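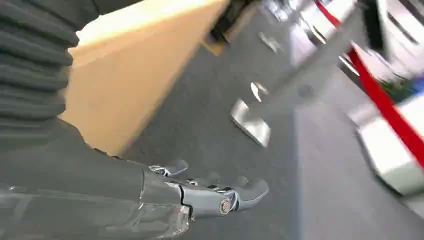
What counts as a panel in this data set?

Any flat piece of cardboard or wood that was handled on its own, including the side of a box that had already been cut free. A box that still holds its shape is a box, even if it is empty and one flap is missing.

Itari Boxes and Panels
README and data card

Overview

Itari is a table of handling records for boxes, boards and flat packing material. Each row covers one item and one thing that was done to it: opened, folded flat, stood up, laid down, moved, taped, cut, stacked or set aside. The table has 3,000 rows and 13 columns. The records come from two storage rooms at Fahy, a small furniture returns business, and were typed up from paper sheets kept by the people doing the work.

The table was put together to help Fahy decide how to lay out its flat storage. It has since been used by Etine for a study of carton reuse, and some of the column names are theirs.

Files

records.csv - the main table
sizes.csv - outside measurements for the 79 carton types
rooms.txt - short description of each room
codes.txt - the action and condition codes
changes.txt - what was changed between versions

The files are plain text, UTF-8, with commas as separators. The notes column can contain commas, so those cells are quoted. Open the file with a proper CSV reader or the notes will spill into the next column.

Columns

item_id: a number given to the item the first time it was written down. An item keeps its number when it moves to another room. A panel cut from a box gets a new number, and the old one goes in parent_id.

parent_id: blank for most rows.

kind: box, panel, tube, insert or other.

material: cardboard, wood, foam, mixed or unsure. Thin boards with a paper face gave the most trouble. From the edge they are easy to tell apart, but a lot of the sheets were filled in with the item already against a wall. Use unsure as it stands and please don't fold it into cardboard.

color: the plain color word from the sheet. Tan, brown and beige were used for the same thing by different people and have been left alone.

size_code: points to sizes.csv. Blank for panels.

room: A or B.

rest: how the item was left. Flat, upright, leaning or stacked.

action: see codes.txt.

condition: good, worn, torn, damp or crushed.

weight_band: light, medium or heavy. Heavy starts at 40 pounds, contents included.

reuse: yes, no or hold.

notes: free text, spelling as written.

How the records were made

Each room had a clipboard with printed sheets. Whoever handled an item wrote one line when the job was done. Jobs that involved several items at once, such as clearing a stack to reach the bottom one, should have one line per item, but in the early sheets they were often written as a single line. Those were split during typing where the note made it clear what had been moved. Where it didn't, the line was kept as one row and kind was set to other.

Pádraig Coughlan typed the sheets and checked them against the carton list from the supplier, Prorance. Size codes that didn't match anything on that list were looked up by measuring the carton if it was still in the building.

Start times were on the first sheets and dropped later. They aren't in the table. Row order follows sheet order, so neighboring rows were usually written close together, but nothing should be built on that.

About the rest column

Leaning is its own value for a reason that matters to the storage plan. A large panel stood at an angle takes up floor well beyond its own thickness, and it bows if it stays that way. In the first version leaning and upright were one value. They were separated in February by going back to the sheets, and rows with no clear wording were left as upright. Leaning is therefore undercounted in the older part of the table.

Stacked means the item has another item directly on top of it or under it. Two panels leaning together against the same wall are both leaning.

Known problems

Room B was cleared out partway through, and the sheets from that period are thin. Damp is recorded only in room A, where there was a leak by the loading door. It shouldn't be read as a comparison between the rooms.

The hold value in reuse was meant to be temporary. Most of those rows were never revisited.

A few notes mention customer order references. These have been replaced with the word ORDER in capitals. If you come across one that was missed, report it and it will be taken out in the next version.

Tape is poorly covered. The action code exists, but people tended to tape a box as part of something else and write down the other thing.

Suitable uses

The table works for looking at how cartons wear with handling, which kinds of flat material get kept, and how storage floor gets used up. It's a poor fit for working out how long a job takes or for comparing one worker with another. There are no worker names or initials in it.

Loading

Read item_id and parent_id as text. Some have leading zeros, and spreadsheet programs strip them. Blank cells mean nothing was written on the sheet - they don't mean zero or no.

Version

Current release: Dec 23, 2025. Corrections go to Pádraig Coughlan with the item_id and the column name. The paper sheets are kept at Fahy and can be checked on request.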